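Dukemero Two-Arm Tabletop Kit
Set-up Guide, Section 6: Your First Sorting Run
Revised August 20, 2018

By now both arms are bolted to the rail, the cables are plugged in, and the Stusura control program opens without complaints. Good! This section takes you through your first real job, picking small household goods off the table and dropping them in a basket. It's the part of the guide we most enjoyed writing, and it needs nothing you can't find in a kitchen drawer.

Before you start

Finish the joint check in Section 5. If either arm still drifts when you let go of it in Hold mode, go back and repeat that check first.

CAUTION: Keep hands, hair and sleeves away from the table whenever the motors are on. The arms are light, but they move faster than you expect the first time.

Setting the table

1. Clear the work area and wipe it down. Crumbs and sticky spots change how thin packets slide.

2. Put the basket next to the left arm, open side up. Any light basket with a firm rim will do. Leave enough room for the left gripper to swing over the rim without brushing it.

3. Place your items near the middle, where both arms can reach them. Mix the shapes: something flat, something long and thin, something that stands up. Let a couple of them touch or overlap if you're feeling brave.
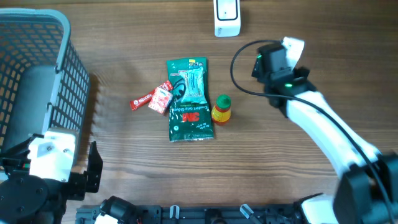 4. Look over the cable on each arm. It should have enough slack to follow the gripper and should never lie across an item. Move each arm by hand through its full reach, with the motors off, and watch where the loop goes.

NOTE: A flat pouch like the green 3M Comfort Grip Gloves pack is a great test piece. Flat packs are much harder to pick up than a bottle, and you'll learn a lot about your grip settings from one.

Teaching the first pick

5. Switch on the motors and choose Teach from the main screen. Pick the left arm.

6. Guide the left gripper to the item closest to the basket. Come in slowly from above and close the fingers until they just hold. Press Mark.

7. Lift the item clear of the table, carry it over the basket and open the fingers. Press Mark again, then Save.

8. Put the item back where it was and press Play. Watch it go! If the item slips, raise the grip setting by 2 and try again. Stop at 36 for anything soft or thin — higher settings are meant for hard objects and will crease a sachet.

9. Repeat steps 6 to 8 for the other items. For anything on the far right, let the right arm bring it to the middle and set it down, then have the left arm finish the job.

CAUTION: Never teach both arms at the same time. Save one, park it, then start the other.

If something goes wrong

Error 41 means a gripper closed on nothing. Check that the item hasn't moved since you marked it.

If an item catches on the rim, teach the drop again with a higher lift. Piyumi Jayawardena, who tested this section with us, likes to add an extra Mark straight above the basket, and the motion comes out much smoother.

If thin packets won't come up at all, slide them until one end rests on something else. That small gap is often enough for a finger to get under.

When the full run plays through cleanly, save it under a new name and continue to Section 7, Working with Two Arms at Once.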